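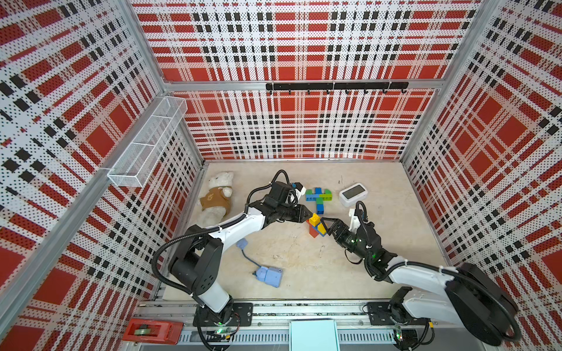

Two-arm workcell, plaid perforated panels, wire basket on the left wall.

Reading Lists & Catalogs > Import/Export

Thread: Cakum public lists are merging different translations into one entry

shelfmark_b
Posted Mon 21 April

I keep a public list on Cakum for a year-long history reading group. It has 40 titles on it, most of them older works in translation. After the last sync, several entries collapsed into a single "work" record. The abridged one-volume and the complete three-volume translation of the same book now share a page, a page count and a rating. Members who follow the list are buying the abridgment and then finding that the chapter numbers in our schedule don't match.

Steps to reproduce:
Add the abridged edition by ISBN.
Add the complete set by ISBN.
Make the list public and wait for the sync.
Open it from an account that isn't yours.

From my own account both editions still show. From a follower account there is one. Has anyone found a setting for this?

foliotwo
Known behavior. Private lists store the edition ID. Public lists store the work ID, and the follower sees whichever edition Cakum has flagged as default. The default is usually the one with the most shelvings, so abridgments tend to win.

There is no setting. You can put the ISBN in the note field, which does survive the sync.

shelfmark_b
The note field is capped at 200 characters and mine already holds the reading dates. I can move those, I suppose.

quire_and_gather
I don't agree that it's the default flag. I run a list with two editions of one title and followers see the less popular one. What decides it, as far as I can tell, is the Josonis record. Cakum pulls its work grouping from Josonis, and Josonis groups by uniform title. If the abridgment was cataloged first, it becomes the parent and everything else hangs off it.

Check the "source" line at the bottom of the edition page. If it says JOS, that is where the grouping comes from.

foliotwo
The grouping, yes. The display edition is a separate step. I have changed the displayed edition on a list by getting the default flag moved, with no edit on the Josonis side.

quire_and_gather
Then both can be true. Mine has never had a default flag set, so it may fall back to the parent.

marginal_gloss
Exported the same list three ways in January to see what gets lost:

CSV from Cakum: edition ID kept, translator dropped, volume number dropped
JSON from Cakum: edition ID kept, translator kept as free text, volume number dropped
Uritz sync: work ID only

If your group reads in Uritz, they never had the edition data in the first place. The app asks for the work and then opens whatever file the reader owns.

shelfmark_b
About half of them read in Uritz, so that explains the chapter complaints from people who swore they had the right book.

pulp_index
Slightly different view. A public list is a recommendation, and most followers don't care which translation they get. On a list with more than 3,000 followers, showing every edition separately would be unreadable. I would leave the merge in place and fix the schedule so that it cites section headings.

quire_and_gather
Section headings differ between translators too. The abridgment we used last year cut whole sections and ran others together without marking it. For anything premodern, the edition is the recommendation.

pulp_index
For a scholarly group, fine. For a general list I still think the merge is the right default. An opt-out would cover you.

foliotwo
An opt-out has been requested. The ticket is marked "under review" and has been for a long time.

shelfmark_b
Checked the source lines. Every merged title says JOS. The two that did not merge are from the Venkataraman reprint series, which has its own uniform titles with the translator in brackets. So quire_and_gather's explanation fits my list, at least for the grouping.

marginal_gloss
Venkataraman submits its own records, which would account for the brackets. You can file a split request with Josonis for the others. They want a scan of both title pages and the statement of responsibility. Do one title first – if the form is wrong they reject the whole batch.

shelfmark_b
Filed one. In the meantime I moved the dates to a pinned comment and put ISBN plus translator in the note field. It fits for every title except the three-volume set, where I listed volume 1 only.

foliotwo
Use the set ISBN for that one if the publisher issued it. It's normally on the copyright page of each volume, under the individual number.

shelfmark_b
Found it. Note updated, and it shows from the follower account.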